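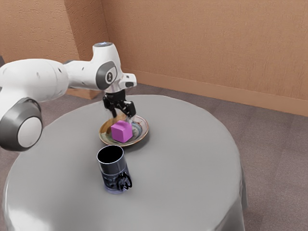 Kourosh Salehi wrote:

> Hi all, I've been reading the thread on the arms and I keep waiting for somebody to say what happens to the job. We've had a lot about what they can pick up. Fine, they can pick things up, or they will by September, whatever. I work a dish room too. I started on pots, moved to the belt, then to setup, and setup is where I learned how a banquet floor works. If the arm takes setup and clearing, where does the next kid learn it? And who gets the hours? Our manager keeps saying "it frees people up." Freed up to go home at 7, is what that's meant so far at the place down the road.
>
> Second thing. Why is everybody training on a cartoon? The folks at Nedimley are spending paid time watching a fake arm on a fake table. I'd like to hear from a person who's done it and not from the sales side.

Okay, that would be me, so hi Kourosh, and hi everybody else, sorry for going quiet (we had three weddings back to back and then the ice machine died).

I'm one of the 12 on the banquet crew at Nedimley, in Rendetport, and I've been on the simulator side of this since they asked who wanted to try it and I put my hand up mostly to get off my feet. So I can tell you what it's like from in there, and you can weigh it knowing I get two shifts a week sitting down.

The cartoon first. Yes, it's a fake arm on a fake table. Round one, gray cloth, one plate, one cup, and a pink block on the plate where the dinner roll would be in real life. I laughed too! My first afternoon I thought, this is what we're afraid of? But I've gotten kind of attached to the thing, and the reason is that I get to wreck it. I can put the cup in a stupid place, right in front of the plate so the fingers have to come down close to it, and see what the arm does, and if it plows through, I hit reset and write down "plowed through." Try doing that with the real one and a tray of stemware. The first real one Jarkeck brought us sat in the corridor behind the ballroom for ages with a cloth over it and everybody walked around it like it was somebody's aunt asleep, and I think if we'd started on that one we'd have learned to be scared of it and not much else.

What I do on those shifts is pretty simple. The program sets up a table, the arm has a go, and I say whether I'd be okay with that at a table with a guest's elbow on it. That last part is the whole job. Jarkeck's people can see if it got the block. They can't see that you don't come down over a plate from that side while somebody's leaning in to talk, because they've never carried four plates through a room where the best man is backing up with a microphone. I've told them the block is the easy part. A block doesn't slide. Half a crab cake in butter slides. They wrote that down and I'm told the next version has something softer, we'll see.

The cups we argued over, a lot. I wanted every test to have a cup in it. They wanted to start with the plate by itself. I said in all my years I have never once cleared a plate by itself, there is always a cup, there's a cup and a phone and a little purse. So now there's a cup. I'm more proud of that cup than I probably should be.

Now the real question, which is hours and who learns what, and Kourosh, I don't have a happy answer for you, I have a half answer.

Hours: nobody on our crew has lost any yet. I want to be careful with that because "yet" is doing a lot of work. What we did get, and I'd tell every shop on this list to ask for it before the crate comes in the door, is a page that says simulator time is paid at the floor rate plus a share of the tip pool for any event running that night. The first draft had it as training pay. Training pay! For us to teach their machine! Renato Urrutia was the one who caught it, he read the thing standing up at the time clock and came back into the kitchen waving it. It took 2 meetings to get it changed. They were not fun meetings, but it got changed, and I think it only got changed because all of us signed the same sheet of paper. If you want our wording, ask me for item 2536, that's how it's filed in the binder and I'll type it out for you.

What we did NOT get is any promise on new hires. That's the hole, and it's the one you're pointing at. We had somebody leave after the holidays and the position is "under review," and I've worked in hotels long enough to know what a position under review looks like. So the crew hasn't shrunk by anybody being sent home, it might just shrink by people leaving and the door closing behind them. I brought this up and got the "frees people up" speech, word for word the one you got. There must be a laminated card somewhere.

On learning the job, I've changed my mind a couple of times. My worry going in was the same as yours. I learned setup from an old hand who'd slap the table if your forks were off, and I learned the floor by getting in the way on it. You can't get that from a screen. But I've had one of the newer folks sit with me on sim shifts and something funny happens, which is that she asks why. On the floor there's no time for why, it's "move, left, hot, behind." Sitting there she'd say, why would you fail that one, the arm didn't touch anything? And I'd have to think about it and say, well, it hung there over the plate too long, a guest would think they're being rushed. I'd never said that out loud before. I didn't know I knew it. So she's picking up some of it that way. I still want her on the floor on Saturdays and I've said so, and the schedule has her on the floor on Saturdays, for now.

The thing I don't like, since you asked for no sales side: sim shifts make me stiff and kind of lonely. I miss the noise. Clearing a room with people you like is a good night's work, and clicking pass and fail in the office next to linens is a different animal. The older guys say give them the chair any day, their knees are shot, and I get it, mine are on the way. But if management decides the chair is the reward for seniority, then the people who know the room best won't be in the room. Please watch for that one. I didn't see it coming and it's already started a little bit with us.

Also, a smaller thing, keep your own notes. Jarkeck's screen saves the pass or fail but the comment box is tiny and I don't know who reads it. I keep a spiral notebook and photocopy the pages for the steward. When they told us a certain cup problem had "not been reported" I had it in there in my terrible handwriting going back weeks.

To the person from Dehghan who asked upthread if they should let people opt out: yes, and put it in writing that opting out doesn't touch your event assignments. We have 2 who won't do it, one on principle and one who gets headaches from screens, and they've both kept their Saturdays. I'd fight over that harder than over the rate.

Kourosh, if you can get a straight number out of that place down the road on who went home at 7 and how often, please post it. Our manager listens to numbers from other hotels way more than she listens to me. And does anyone have language on replacing people who leave? Any local, any kind of shop, I don't care if it's a car wash. We sit down again in September and I'd love to walk in with a paragraph already written.

Okay, break's over, I've got rounds to flip.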